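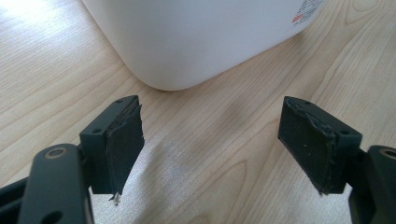

Werport Millwork Guild
Minutes of the Door and Window Section, Monday, 7:00 p.m.

Ilse Vermeulen in the chair. Casimiro Calvo took the minutes.

1. Minutes of the last meeting
Approved with one correction. The Kowalchuk shop was listed as absent but had sent a representative, who arrived after the roll was taken.

2. Matters arising
The letter to the county about permit delays on replacement sash has gone out. No answer yet. Left open.

3. Annual craftsmanship award
Entries close at the end of January. Ilse reported that the judges want shop drawings with every entry this year. Marley asked if hand sketches would be accepted for repair work where no drawings were ever made. Agreed that they would, if dimensions are marked.
It was moved that stair work be judged separately from doors and windows. Carried, 2 opposed. The entry fee stays at $30.

4. Marley Hall windows
Casimiro gave an update. The bid covers repair of the original sash on the street side and new storm panels at the rear. The architect has asked for the old glass to be kept wherever the putty can be removed safely. Kowalchuk will cut the replacement sills. There was discussion of whether the sills should be primed on all faces before delivery or on site. Decided: before delivery, with cut ends touched up by the installer.

5. Apprentice training
The joinery course has been moved to the Pliltik building while the roof is repaired at the old location. Parking is on the north side only. Members sending apprentices should supply their own chisels and marking gauges. The guild will provide clamps. A grant of $400 for practice lumber was approved.

6. Accounts
Balance of $471 in the section account after the hall rental was paid. Two shops have not paid dues and will get a reminder.

7. Other business
A member asked for guidance on the new fire door labels. Ilse will get a copy of the current rules and send it around with the next agenda.

Meeting adjourned at 8:40 p.m.

Action items
Ilse: fire door label rules, follow-up call to the county.
Casimiro: sill schedule to Kowalchuk, dues reminders.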